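3.2 Simulated Workspace and Task Setup

The two-arm platform was assembled over one winter in the shared workshop at Hemton, using the frame plans released by the Distendale group and a pair of secondhand arms. Workshop hours were limited, and members could not leave the platform powered overnight. For this reason most of the early control work was carried out in Zorkar, the simulator maintained by the workshop, and moved to the physical build only after a policy had passed a basic check.

Each simulated episode takes place in a small room containing one piece of furniture. The viewpoint is fixed at the head of the platform and looks down over the body, so that both grippers remain within view at the start of an episode. In the drawer tasks, the furniture is a three-drawer chest placed near a corner of the room. The drawers differ in color, and each has its own handle. The arms begin raised in front of the chest, with the fingers open (Figure 3).

Objects may also be placed on top of the chest. These are not targets in the drawer tasks - they are there to penalize careless arm motion. An episode is marked as failed if any of them is knocked to the floor, even when the correct drawer has been opened.

We recorded 557 episodes by teleoperation, using the hand controllers described in Section 3.1. Of these, 40 were held out for testing. Wall textures and furniture colors were varied between episodes, following the procedure used in the earlier Gwynne build. Contact settings for the handles were tuned by hand and then kept fixed. They remain the weakest part of the simulation, and we return to them in Section 5.

Figure 3. Starting view of a drawer episode in simulation, with a model windmill and a small silver-grey object on top of the chest.
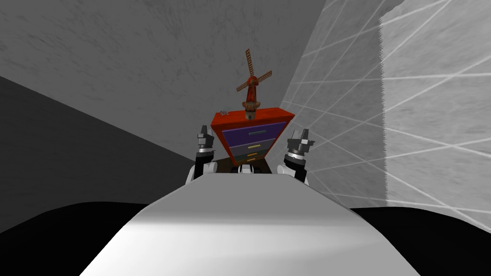 3.3 Transfer to the Workshop Platform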